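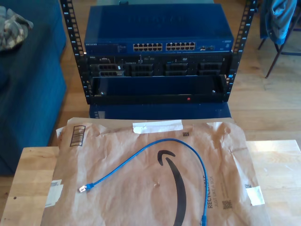
Print this page | E-mail this page
Filed under: Manuals > Rack and cabling > Open-frame racks
June | Verena Pfister

4. Mounting equipment in the Rønning two-post rack

Complete Section 3 (anchoring) before mounting any equipment. Two people are required for any unit deeper than the posts.

4.1 Fitting cage nuts

1. Find the rack unit numbers on the face of each post. One rack unit takes up three holes.
2. Mark the same unit number on both posts with a pencil or tape.
3. Squeeze the cage nut and seat it from the rear of the post, with the lips gripping the left and right sides of the hole.
4. Pull the nut firmly by hand. Refit it if it moves out of the hole.

CAUTION: Do not seat cage nuts with a screwdriver. Use the hook tool, part 1867.

4.2 Mounting a unit

1. Attach the brackets to the unit with the screws packed with it. Longer screws can damage the circuit board.
2. Have the second person hold the unit level between the posts.
3. Start the lower screw on each side, then the upper screws.
4. Tighten all screws evenly. Do not let go of the unit until every screw is tight.

NOTE: Leave one rack unit free above any equipment that vents through its lid.

4.3 Earthing

1. Scrape the paint from around the earth stud at the base of the left post.
2. Fit the lug, star washer and nut, in that order.
3. Run the earth cable to the building earth bar. The maximum cable length is 3000 mm.

4.4 Cable entry

Bring patch leads in from the side and fasten them to the post with hook-and-loop ties. Plastic zip ties must not be used on data cable. Label both ends of each lead in the colour assigned to that floor.

For cabinets with doors, see Section 11.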